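Showroom Sales Associate, Bedroom and Dining
Cisternas Home Furnishings, Vanden store
Posted 18 September 2019

We are looking for a friendly, patient person to join our showroom team at the Vanden store, where we sell bedroom groups, dining sets, recliners and a good many mattresses (more mattresses than anything else, if you look at last May). Most of our customers come in with a room measurement on a scrap of paper and a rough idea of a color, and your job is to sit down with them, listen, and walk them around until something feels right. It can take a whole afternoon, and we are fine with that!

You will learn the Dovuser and Estance collections, write up orders, check stock with the warehouse, and call customers when their delivery day is set. You don't need to have sold furniture before.

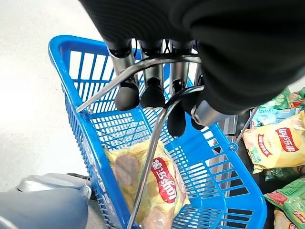
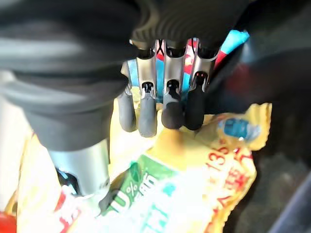
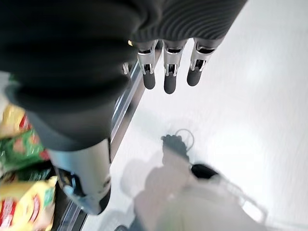
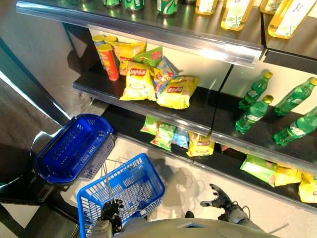

Pay is $18 an hour plus commission, with paid training for your first few weeks and a staff discount on floor models, which people here do tend to use. You should be comfortable standing for most of a shift, and able to work some evenings and weekends. Spanish is a big help but not required.

To apply, send a resume or just a nice letter about yourself to Agustina Gallardo, or stop by the front desk at 378 Estance Road and ask for Renato Echeverría, our floor manager. He will be glad to show you around and answer whatever you'd like to ask.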